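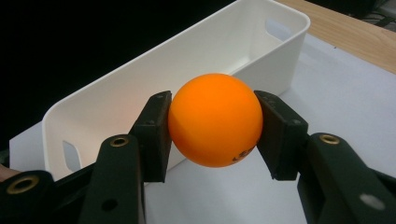 Orange ball, held tight.

My skin was always dry in winter, but last year it became a real problem. The backs of my hands were red and rough, and small cracks opened near the knuckles. When I washed dishes, it burned like lemon juice on a cut.

I bought many creams. One had a strong perfume and made the itching worse. My neighbor Esther Mushi looked at my hands and asked me how hot my water was. I had never thought about this question! I like very hot water, and I washed my hands with it many times a day.

So I changed my habits first and the cream second. Now I use lukewarm water and a plain soap without perfume. I pat my hands with a towel and I do not rub.
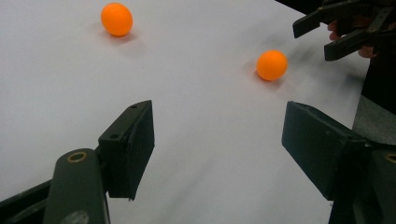

The cream goes on while the skin is still a little damp. I use a simple thick ointment at night, with old cotton gloves over it. The gloves felt silly for the first 10 nights, and I could not turn the pages of my book, but I slept well with them.

By the end of February the cracks had closed. The redness stayed longer, mostly on the right hand. I still keep rubber gloves beside the sink and I try not to forget them.

If your skin bleeds or looks infected, please go to a doctor and do not wait as long as I did.

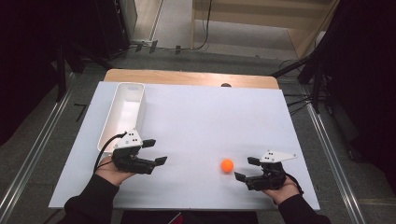

What I want to try next

My cousin Dennis puts oats in his bath water for his dry legs. I will try it in November and write here how it went.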